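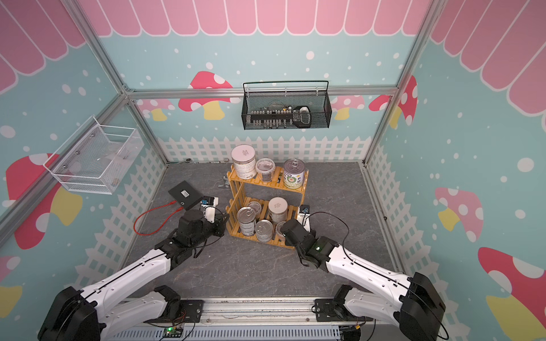 Home | Robots A–Z | Kits | Glossary | Recent changes

Jundum
By Junhao Wan – 12 May 2026

Jundum is a two-armed tabletop robot kit made by Wollano for practicing small shelf and pantry jobs. It is sold to schools, hobby clubs and research labs, and has won a loyal following for packing a full two-handed setup into a space that fits on a workbench.

Design

The kit comes as a pair of arms on a shared rail, with an aluminum bar enclosure offered as an add-on. Each arm ends in a two-finger gripper. Wall panels can be swapped or covered with any printed sheet, and owners have taken to this with real delight – candy-colored shop fronts and storybook gardens turn up often on the user boards. Wollano lists 40 ready-made practice tasks, 10 of which need both arms at once.

The control software, Mumeck, is where the kit shines. A beginner can record a motion by hand, play it back and trim it on a timeline, all without writing code. More advanced users can feed in their own camera views and train a policy from repeated runs.

Grocery tasks

Stocking and clearing a small shelf is the best-loved group of tasks, and it is a wonderfully rich one for such plain objects. Cans are stiff and heavy for their size, and their shiny lids can confuse a camera. Clear plastic tubs bend when squeezed and are hard to pick out from the background.

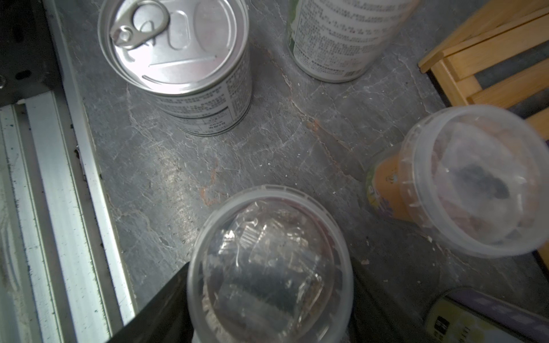 Pull-tab can and clear deli containers, wrist camera view.

The usual advice is to start with one can on an open surface, then add soft tubs once the grip force is set.

Versions

The first release, Jundum 1505, shipped with a single wrist camera. Version 2 arrived in March with a camera for each arm and a much quieter gripper motor. A longer-reach model, code-named Jireš, is in testing – no release date has been given.

See also: Mumeck, Tabletop arms, Wrist cameras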